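Stop buying robots until you've hired someone to wipe them down

Posted Sunday, April 8, 2018 by the Dultbridge Bench blog
514 shares | 3 comments

I have a bee in my bonnet about cleaning, so bear with me.

We run a small cell at Dultbridge. One arm, one Cosgrove gripper, a Vido controller in a grey cupboard, and a feeder that drops plastic caps into a tray. It's been running for nearly 700 shifts and I've looked after it for most of them. In March it started dropping caps. One in every couple of hundred, then one in fifty, and by the Thursday it was flinging them at the guard like it had a grudge.

Everybody had a theory. The software people wanted to retune the grip force. The sales chap from Keseo wanted to sell us a newer gripper (of course he did!). I took the fingers off, which is four screws, and found a grey paste of dust and grease packed into the slide. Twenty minutes with a lint-free cloth and a dab of the right grease and it was back to normal. The bill for the cloth was nothing. The quote for the new gripper was a shade over 2,000 pounds.

My opinion, and I'll argue it with anyone over a pint, is that we spend our money at the wrong end. There's always a budget for the machine. There's hardly ever a line in it for the hour a week somebody needs to spend with the fingers off, the pads out, the cables checked where they rub and the zero position set again. That hour gets squeezed in before lunch, or it gets skipped, and then we all stand about tutting at the code.

And it matters more with paired grippers. If the left one closes a hair later than the right, the part twists, and you can chase that for days. I like to put the two of them side by side on a clean cloth or a clean bench, power them up, and compare: same light, same gap, same feel when you move the fingers by hand. Do it before the shift and write it in a book. A paper one — the tablet is always flat. 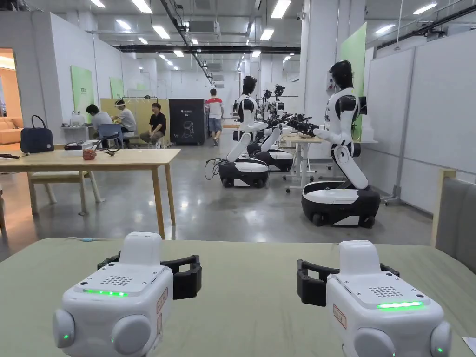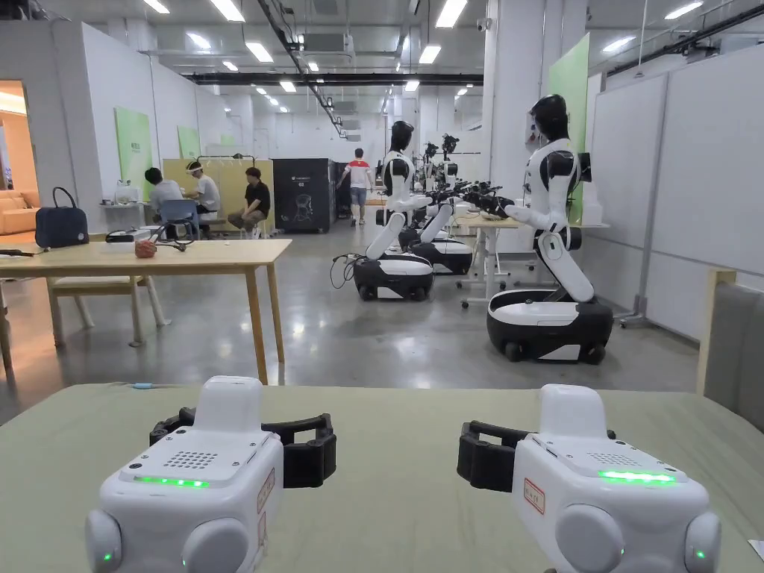
Pairs of grippers with their green lights on, and humanoids on wheeled bases over to the right.

I do get the other side of it. Managers see a technician with a cloth in one hand and think it's a waste of a skilled wage. I've been told to my face that modern grippers are sealed and don't need it. Some are, and good luck to them, but a seal is a rubber part and rubber parts wear out. Put a date on them when you fit them and change them when the date comes round.

So my plan for our place is 5 minutes at the start of every shift, and a proper hour on a Monday morning with the power locked off. I've asked for it in writing. I've also asked for a drawer that locks, as the good hex keys keep wandering off to the packing line.

Comments (3)

greasemonkey_pt
Same story with our feeder. It was blamed on the camera for a month and it was a bit of label stuck under the track.

Benchside
Disagree about the paper book. Ours got soaked with coolant and we lost half a year of notes. Agree on everything else though.

tilly_w
What grease do you use on the slides? Our supplier just says "light machine grease" and leaves it at that.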